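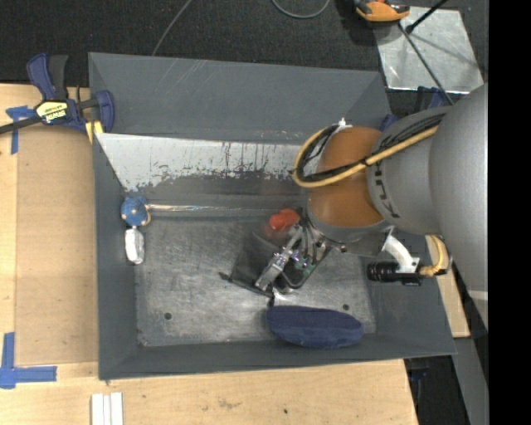 Resources > Planning and Budgeting > Bin Picking Cells

Bin Picking Cells: Budgeting Questions

4 min read

Products Services Resources Support Contact

Which items on a quote are the cell, and which are extras?

On a Stirnel quote, the base cell covers the arm, controller, gripper, one bin station, and the safety scanner. Cameras, lighting, spare fingers, and on-site training appear as separate lines. Compare quotes from different suppliers line by line. A lower total often means the vision work has been left for you to arrange.

How much floor space should we plan for?

The standard single-bin layout takes 50 square feet with the scanner zone included. Add room for a person to change bins from the front and for the controller door to open fully. Wall-mounting the controller saves space but adds to cable length, which is priced separately.

Can we use bins we already own?

Usually. Steep or sloping sides limit how far the wrist can tilt near a wall, so send us inside dimensions at the rim and at the floor. Bare metal floors reflect light and may call for a diffuse lamp. Worn paint and scratches are acceptable. Bent rims should be straightened or the bin retired.

Do we need a permanent bin fixture on day one?

No. Bar clamps on the rim and tape marks on the table are enough for a trial. For production, budget for locating pins or a bolted nest. Bin position errors feed straight into pick errors, and re-teaching costs more in labor than the fixture does.

What does the pick trial include?

You send up to 194 sample items from your normal stock. We want the awkward ones: balls, clear tubes, shiny wrapped goods, soft pouches. Nighat Mirani's applications group runs them singly and mixed, then reports pick rate and cycle time by item type. Transparent and reflective goods are reported separately, as they drive most camera upgrades.

Is the trial fee refunded?

It is credited against a cell ordered within the same budget year. It is not refunded in cash.

One gripper or several?

Start with one if your items fall within its stroke and payload. A tool changer adds cost at the wrist, takes payload away from the arm, and lengthens the cycle. Where two item families are far apart in size, two cells can cost less per pick than one cell with a changer. Ask for both figures.

What wears out first?

Cables and hoses at the wrist. They flex on every pick and can catch on the bin rim if the loop is too long. Plan on a replacement cable set every 1,656 run hours in two-shift use. Gripper fingertips are next. Keep one set of each on the shelf - lead times on the hoses vary.

Should we buy a used arm?

It can work for a pilot. Ask for controller hours, the last gearbox service record, and proof that the software license transfers. Junaid Awan's team will inspect a used arm before we quote integration. We do not extend the cell warranty to it.

How should we budget for downtime during installation?

Allow 4 working days for a single-bin cell with power and air already in place. Missing air drops are the most common cause of delay. Site changes found after delivery are billed at the service rate.

When do prices change?

The price list is revised each April. Written quotes are held for the period printed on the first page. To request a quote, send bin dimensions, an item list, and your target picks per hour to Tomás Abreu in sales planning.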